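Subject: Re: [bamthorpe-makers] Finish for a pale table top

On September 4, Pacita Sebastian wrote:
> Hello all, I want to put something on the table for the reading
> room before people begin to use it. The wood is very light and I
> am afraid that oil will turn it yellow. Has anyone here tried
> the water-based one from Niltolari? Also, how long must I wait
> between coats?

Dear Pacita,

I used the Niltolari finish on two shelves last year and the color stayed almost the same. Oil made my test piece darker, more like honey. Some people like this, but I understand you do not.

For the waiting time, the can says 4 hours. In our damp workshop I prefer to leave it overnight. Please sand very lightly between coats, always along the grain – I once went across it and the marks showed when the light came from the window.

The price at Manalastas was 540 for the small can and 3560 for the large one. For one table the small can should be enough.

My own top is also pale, with a quiet grain that opens into wide arches in one part. I would not like to hide that under a strong color.

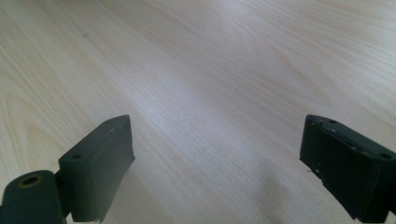

1. Test first on the underside and look at it in daylight.
2. Use a soft brush and thin coats.
3. Keep books off it for one week after the last coat.

If Iretti still has the good brushes, please write to the list, I need one too.

Kind regards,
Divina Panganiban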